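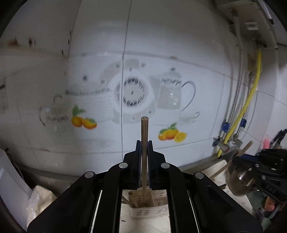 Chopsticks, caddies and the shared kitchen: your questions

Edham House has one kitchen, a great many residents and a long-running disagreement about chopsticks. The answers below were put together by Lenka Brabec, who looks after the kitchen rota, after she got tired of giving them on the stairs.

Where do the chopsticks live?

In the pale plastic basket with the holes in it, by the tiled wall. They don't live in the drawer, where they roll to the back and are found again in November. They don't live in the mug by the window either. That is Radek Danko's mug and he would like to drink out of it.

Which way up?

Eating end up, holding end down. Yes, we know this means people touch the eating end when they pull one out. We put it to a vote and it passed by one, with Rebecca Testa abstaining on the grounds that she uses a fork. If you feel strongly, take yours from lower down.

Can I put them in wet?

Shake them first, then give them a wipe with the tea towel. The holes let air through but they can't work miracles, and wooden chopsticks left standing in a puddle go grey at the bottom and smell like a pond. If they come out of the washing-up bowl dripping, lay them flat on the mat for a bit and go and do something else.

Do they have to be in pairs?

No. They are all near enough the same length and you are an adult. Danica Kadlec did once tie them in twos with kitchen string. It was lovely for a day.

What else is allowed in the basket?

Wooden spoons, if there is room for them to lean without shoving everything else over. Please keep out:

Knives, for reasons I hope are clear
Pens
Anything with food still on it
The thermometer

How do I clean the basket itself?

Take everything out and stand the sticks in a jug. Wash the basket in hot water with a drop of washing-up liquid, and go through the slots with an old toothbrush (the one under the sink, not the ones in the bathroom – we have been through this). Do the solid strip at the bottom as well, inside and out.

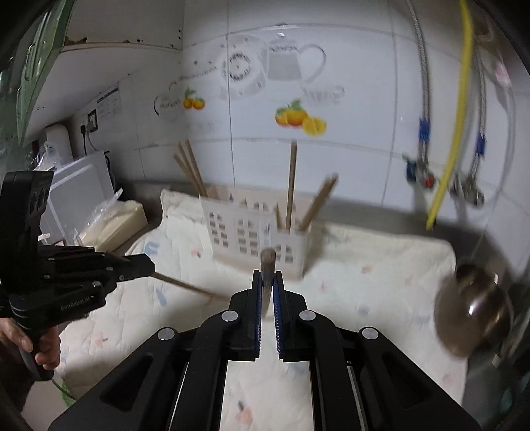 Dry it before anything goes back in, then put the sticks in one at a time and spread them along the length. If they all go in at one end in a handful, the basket tips over the first time somebody reaches for a spoon. The whole job takes 7 minutes and it is on the rota for Friday.

When should a chopstick be thrown away?

When it splits, when it has gone furry at the tip, or when it tastes of something you didn't cook. Broken ones are handy for propping up seedlings, so leave them on the windowsill for Adanech Woldemariam.

Where do new ones come from?

Prasora, the shop past the tram stop. We bought a bundle of 80 last time, and I'd like it known that this was plenty. The receipt goes in the tin.

Are the fruit tiles staying?

They are. Opinion is divided on the oranges and the teapots, but the quote from Bostura for retiling had more noughts than the house has ever had in the tin. A wipe with a damp cloth is welcome at any time, particularly along the top, where a few of the tiles have brown marks.

I have a question that isn't answered here.

Put a note under my door. If it's about the fridge, that's Danica.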